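Workshop Tips: Getting a Robot Hand to Hold a Flat Card
Updated Oct 25, 2026

Flat, thin things are the worst objects to start a grasping study with, and most people start with them anyway because they are cheap. We spent from May onward comparing two ways of teaching a humanoid hand to take a card from a person and keep hold of it. The tips on this page come out of that work. They are written for people setting up a similar bench, at a school, a shop or a small lab. The full method is in the Pratov write-up. This is the part that didn't fit there.

Before you power anything

Mark the floor first. Use bright tape, put it down in straight runs, and make the corners square so anyone can tell at a glance whether a base has drifted out of its spot. On carpet, press the tape down with the back of a spoon. Low-pile carpet takes tape well enough, but check the ends every morning and cut new pieces when they lift.

Decide where people may stand and sit. A rolling stool is handy next to a robot, and it also rolls when you lean. Keep it outside the marked area, and keep your feet where you can see them from the seat.
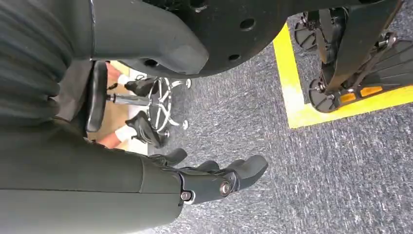

Start every session with the arm down and the hand open. Our rule was that a trial didn't begin until the hand had gone back to open and stayed there for a slow count of 2. We skipped this in the first week and had to throw out a whole batch, as the fingers were starting from a slightly different curl each time and the grasp that followed couldn't be compared with anything.

Wipe the fingertips with a dry cotton cloth between blocks. Don't use a damp one. Dust from cardboard is the main problem, and it builds up faster than you would think.

Handing over the card

The method has two arms. In the first, an operator drives the hand through each handover and the program learns from the recordings. In the second, the hand closes on a fixed schedule after the card reaches a set point, with no learning at all. We called the first one Serkar and the second one Yule, after two folders that happened to be on the desk.

For both, the person handing over matters more than the settings. Hold the card by the short end. Bring it in flat and slow, and stop. Don't push it into the palm. If the hand misses, take the card all the way back out before trying again. Small corrections made by the person end up in the data as if the robot had made them, and then you have measured your own patience.
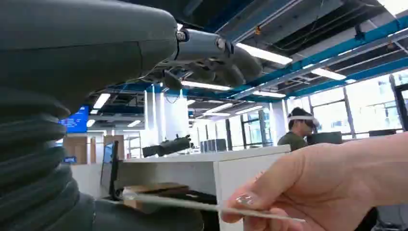
Archana Negi disagreed with that last point when the draft went round. "People at home will correct," she wrote. "If I give my mother a plate and she fumbles, I move the plate. Train without that and you get a hand that only works with polite strangers." She would keep the corrections in and tag them.

It's a fair objection. We ended up running a small extra set with corrections allowed, kept apart from the main one. If you have the hours, do both, and label them in the file name so they can't be mixed up later.

What the numbers said

Over 2,000 handovers, the learned method kept the card through the full hold in 70 percent of trials. The fixed schedule was 18 points lower. Most of the gap came from the thumb. On the fixed schedule the thumb often arrived late, and by then the card had tipped. The learned one brought it in earlier and pressed against the face of the card with the fingers curled behind.

Worn cards did better than new ones under both methods. Kusum Khurana put this down to the surface, and we think she is right, but we didn't test it properly. New cards are slick. If all you have are new ones, rub both sides lightly with a dry kitchen scouring pad, wipe off the dust, and write down that you did it.

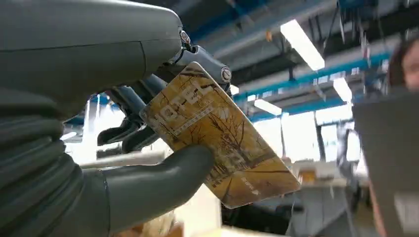
A few things on cards that will save time. Printed cards are easier to judge than clear ones when you go back over recordings, and a picture that is different at each end lets you tell whether the card has turned in the grip. Glossy cards pick up glare from ceiling lights. Clear sheets are fine for the hand but hard on whoever has to score the footage. Number the backs with a marker and retire any card that has taken a bend.

Keep the cards in a shallow box near the handover spot. We used Jokutwood trays with a strip of felt in the bottom. Any lidless box will do if you can lift a card out with one hand.

End of the day

Park the arm low with the fingers clear of the floor. Leave open space under the hand. If the base is on wheels, set the brakes and then try to roll it yourself. If it moves, the brakes weren't set. 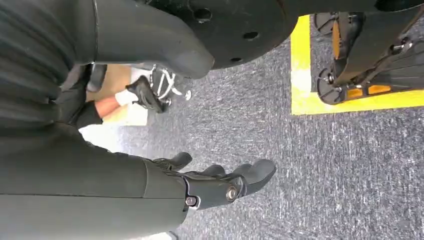

Look over the wrist bolts while the arm is parked, as it's the one time they are easy to get at. A dot of paint across the bolt head and the metal next to it shows whether it has turned. Check any fabric or ribbed cover for pinched folds and smooth them out by hand with the power off.

Cables should hang with some slack and not touch the floor. Chairs and stools go back against the wall.

Copy the day's recordings to a second drive before you leave, then open one file from the start and one from the end to see that they play. Write the card numbers, the operator and any floor changes on the same sheet. We kept ours on paper, clipped to the shelf, and typed it up on the last day of each block.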